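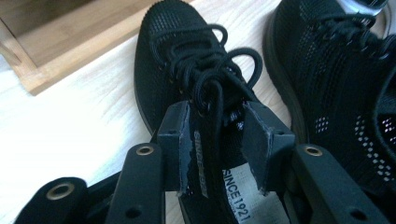
Ticket 3029: Product photos upload fine, then vanish from the Illport catalog

Status: Solved
Opened: 2025-09-10
Product: Illport, self-hosted, with the Rudisero storage add-on

What happened

I run the online catalog for Durrani, a small secondhand shoe store, and I love this software, so please read this as a report from a fan! I imported a batch of 200 listings last night. The progress bar went all the way across, the thumbnails showed up, and then after a page refresh every listing in the batch had the gray placeholder.

What I tried

Cleared the browser cache. No change.

Logged in from a second computer. Same placeholders.

Opened the Rudisero folder directly, and this got me excited, the files were all sitting there at full size! So the upload works and the catalog is losing track of them afterward.

Turned on the detailed log and saved one listing by hand. The log said "path not found" and gave a folder name ending in a space. I had typed the season name with a space after it when I set up the import.

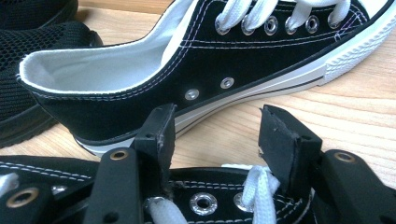 I renamed the folder without the space and ran Rebuild Links from the Maintenance menu. The first try stopped after 5 listings with a timeout. I raised the timeout setting from 30 to 200 seconds, restarted the Flinitz worker and ran it again. Everything came back, captions and sort order included. What a great feeling!

Notes for anyone with the same problem

Check the folder name in the import settings, not in the file browser, which trims the space and makes it look fine. Restart the worker after changing the timeout or the old value stays in use. You don't need to upload anything again.

Feature request while I'm in here: could the import screen trim spaces on its own, or at least show a warning? I'd be thrilled to test it on our catalog.

Reply from support

Great digging, thank you! We can reproduce the trailing space problem and have filed it as a bug. Closing this ticket as solved; the feature request stays open.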